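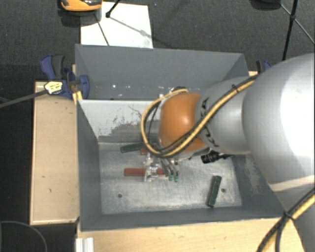 I've come round to the idea that a big plain bin is the best bit of storage anyone can own, and I say that as somebody who has spent far too much on drawers. Drawers with dividers! Drawers with little label holders! When I took over the unit at Kurnell I bought a whole wall of them from Kivine, and by January half were empty and the rest were full of things I'd forgotten I had.

The trouble with small compartments is that you have to decide what a thing is before you can put it away. Is a short length of bar an offcut or a spare? Does it go by colour or by size? I'd stand there dithering and then leave it on the bench, and so did everyone else (don't let them tell you otherwise).

A grey bin with a metal floor asks nothing of you. Long bits go in flat, you look down, and there's the red, there's the dark green, done. Colour does most of the sorting for you, especially against a dull background, and I'd much sooner have a scuffed old floor than a shiny one I'm scared of scratching.

My friends at Prorutari disagree, loudly. They've got 834 labelled slots and they love every one. Fair enough, if you keep tiny screws then you do need slots, and I've kept 2 of the Kivine drawers for exactly that. But for anything longer than your hand? Leave it loose, leave the top open, and don't stack anything over it. Lids are a menace, by the way. A lid turns into a shelf within a week, and then you're shifting mugs and paperwork every time you want a bar.

The other drawers are going on Saturday, if anyone wants them.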